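The patient planner

In Lusstead, the firm Nouri writes software that decides how a robot should pick things up. Its planner, called Joltley, has been in use since last December, and the newest version makes 300 possible grasps for every object before it chooses one.

"Most of them are bad," says Florencio Pacheco, who leads the planning team. "The work is to throw them away quickly."
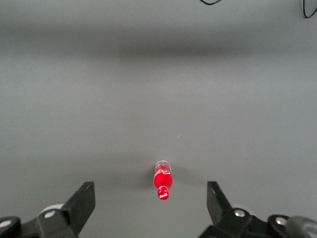
A small Coca-Cola bottle between the open fingers, seen from the wrist.

A bottle on its side is a good test. The cap is narrow, the body is wide, and the clear end can confuse the depth estimate. Joltley gives each grasp a score and sends the best seven to the motion planner. 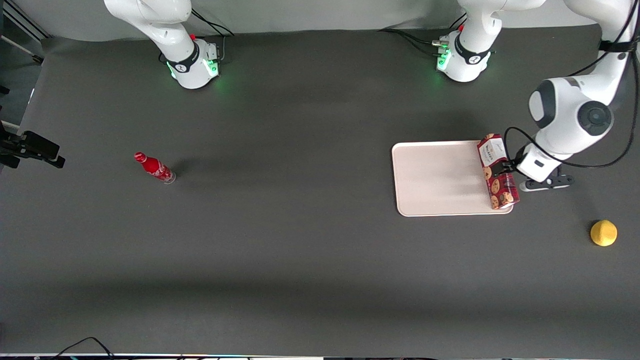 With two arms the question becomes larger. Each arm must know the space which the other one may need – also when the other one is standing still. Pacheco's team first solved this with fixed zones, but the arms waited too much. Now the zones are calculated again at every step, and the operator can see in the log why a path was refused.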